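Ticket 109
Site: Sterkatville office, open area
Category: Furniture / floor power
Item: Meeting table, white, rounded corners (supplier Paveo)
Priority: 4
Status: Open, waiting on supplier
Opened: Tuesday, November 1, 2022

Problem as reported
Table rocks when anyone leans on the end nearest the walkway. Drinks have been spilt twice. Reporter also says the power strip on the floor gets kicked and would like it moved.

Log

Checked the feet first. All screwed fully in. Wound the one at the walkway end out by two turns and the rocking got less but did not stop. Wound it out another turn and the opposite corner lifted. Put it back to two turns.

Moved the table a short way towards the desks to see if the floor was the cause. Still rocks, so not the floor. Moved it back.

Looked at the underside. One leg bracket has play in it. Tightened both bolts with a hex key. The front one bites, the back one keeps turning and does not pull up. Thread looks stripped. Same fault as the Kimel room table in August, which needed a new bracket.

Asked Paveo for a bracket. They want the table size before they will send one. Label gives 3,000 by 1,000, but that is the label for the desk range and this table is plainly shorter. Told them so and asked which part fits the rounded corner model. No answer yet.

Power strip: socket is working, no damage to the casing. It can't go under the table until we have a longer lead. Correa can supply a floor cover for the cable. Added to the next order.

Fan: reporter asked if it could be shaking the table. Switched it off and tried again, no difference. Fan is not touching the table.

Chairs can stay in use. Please keep the plant and tray on the table where they are, away from the loose end, and don't put hot drinks down at that end until the bracket is changed.

Attachment 1
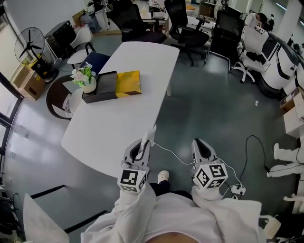

Table with plant tray, power strip on the floor to the right.

Next steps
Chase Paveo for the part number.
Fit bracket, reset the foot by two turns, test by leaning on each corner.
Lay cable cover when it comes in.
Leave ticket open until both are done.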